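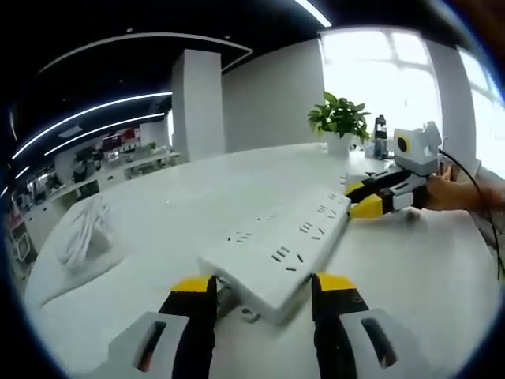 Sorting out power strips and cords

Last updated 21/06/2022

Most homes collect power strips the way they collect spare keys. A good clear-out in April or before a move saves a lot of crawling under desks later.

Before you start
Switch the strip off and unplug it from the wall. Then unplug everything else from it. Don't wipe, open or move a strip that still has power.

Checking the strip
Run a finger along the case and feel for cracks. Look at each outlet for brown marks or softened plastic. Bend the cord gently where it enters the case and again at the plug. Any split in the outer cover means the strip goes out - tape is not a repair. If a plug slides out under its own weight, the contacts are worn and the strip should go too.

Cleaning
Use a dry paintbrush for the slots and a barely damp cloth for the case. Keep the cloth away from the openings. Leave the strip to dry for 2 hours before you plug it in.

Where to put it
Under a desk, mount the strip along the back edge with the outlets facing out. A long, narrow strip sits well on a shelf bracket or in a cable tray. The Skasari tray we have in the Flenwood workshop is 25 inches long and takes most sizes, but measure yours first, plug included. Put bulky adapters at the ends so they don't cover the outlet next door. Keep strips off carpet and out from behind curtains.

What not to plug in
Space heaters, toasters, kettles and window air conditioners go straight into the wall. Never plug one strip into another. If you are always short of outlets, have an electrician add some.

Labels
Write the name of each device on masking tape and fold it around the cord, 2 inches from the plug. Wulleck cord tags look neater and stay on longer.

Getting rid of old ones
Cut the cord off a bad strip once it is unplugged so it can't be used again. Many recycling centers take strips with small electronics. Call ahead and ask.

See also: tip 313, Winding extension cords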